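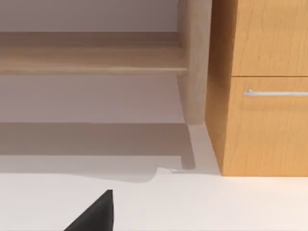
Shadow Edges as a Source of Error in Wrist-View Distance Estimates
Project report, Ivars Avotiņš
Submitted 09/04/2025

1. Background

A robot arm that works close to the floor gets little help from an overhead camera. Furniture blocks the view, and the last part of a reach has to be done with the wrist view alone. In our lab's simulator, Skerness, the wrist view usually contains one finger of the gripper, a stretch of floor, and whatever furniture is nearby.

The distance estimator I worked with is called Susden. It was written by an earlier student group and takes a single wrist image. It gives the distance from the fingertip to the nearest obstacle in the direction the finger points. The group had already noted that it did worse near furniture with a gap under it. They did not say why, and I took that as my question.

2. What I tested

My guess was that Susden treats the edge of a strong shadow on the floor as the bottom of an object. If so, its error should change when the light moves and everything else stays in place.

I used 10 room layouts from the Skerness set. All of them have a cabinet and at least one piece of open wooden furniture standing against a plain wall. I left the furniture where the layout files put it. The white floor was also left alone, even though it makes shadows easy to see and is probably harder on the estimator than a patterned floor would be.

For each layout I picked one arm pose with the finger pointing toward the furniture. I then rendered the same pose under six light settings. Five of these had one main light in different positions, and the last had even light with shadows turned off. The random seed was fixed at 1111 for every render so that surface textures would not change between settings.

The true distance came from the simulator's geometry. I did not measure anything by hand.

3. Training data

The released version of Susden was trained with even lighting only. I trained a second version on 400 extra images with shadows turned on. None of these came from the test layouts. Training was done on Lena, the shared department machine, and had to be restarted once in December after a disk filled up. The restart used the last saved weights, so I do not think it affected the outcome, but I could not repeat the full run to check.

I kept the network and the learning rate the same. The only other change was cropping. The original code crops away the bottom strip of the image to hide the gripper finger. I kept the full image in both versions, which meant the released version had to be fine-tuned again on its own data before the comparison was fair.

4. Results

With shadows turned off, the two versions gave nearly the same answers. With shadows on, the released version gave a shorter distance than the true one in 6 of the 10 layouts. In those layouts the answer moved when the light moved, as I had expected. The retrained version still made errors in the same places, but they were smaller.

Cabinets that meet the floor in a straight line caused little trouble for either version. The open furniture was the main problem. In one test view a gray cabinet stands on a wooden plinth on the left, and a light wooden leg with a rail stands to the right of it. The leg ends in a flat cut, and a darker strip in the shadow continues downward below it. The released version placed the obstacle at the lower edge of the shadow. I checked this by masking out parts of the image and running the estimator again. Masking the shadow changed the answer far more than masking the leg did.
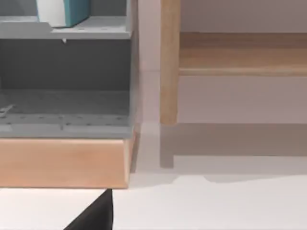 5. Problems with the method

One arm pose per layout is too few. I chose the poses myself, and I may have favored views with large shadows. A better test would draw the poses at random and throw out only the ones where the arm collides with something.

The masking test also has a weakness. A gray patch over a shadow makes a new edge of its own. I tried filling the patch with the nearby floor color, which gave the same direction of change, but I did this for three layouts only.

I have no results from a real arm. The Midtbø lab has one that could be used, but the wrist camera there has a wider lens and the images would have to be matched first.

6. Next steps

The next student should start with the random poses. The render script already accepts a list of poses, and the light settings are stored in a separate file, so both can be changed without touching the estimator. After that I would try giving Susden two images taken a short distance apart. A shadow lies flat on the floor and should shift between the images in a different way from a leg standing above it.

The masked images and the error tables are in the project folder under the same layout names used in Skerness.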